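Features > Science > Robotics

Teaching a Robot to Place the Number 7

June 10, 2022
By Mio Tsuchiya

Print this article | E-mail this article

Isamu Sugiyama wanted a task that a small child could do and his robot could not. He settled on a number puzzle, the kind with chunky wooden pieces that fit into a board.

His group at Wasten had already trained an arm to pick things up and drop them in a bowl. Puzzle pieces were harder. A numeral has to go in the right way up, and being off by a little means it sits on top of the slot.

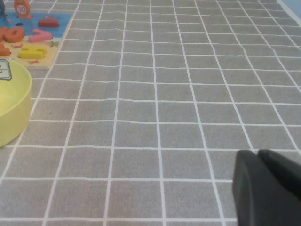 The method, called Trellari, splits the job in two. First the arm moves the piece close to its slot using what it learned from 545 demonstrations by people. Then a second program takes over and makes small corrections, working only from the view at the wrist.

"The first part gets you near," Sugiyama said. "Near used to be where we failed."

In the group's tests, the older single program seated 4 pieces out of 19 tries. With the two-part method, all but two of the 19 went in. Both misses came when the fingers hid the slot from the camera.

Training took about two days on one computer. Sugiyama plans to repeat the tests in August with pieces the arm has not handled before, and with the board turned at different angles.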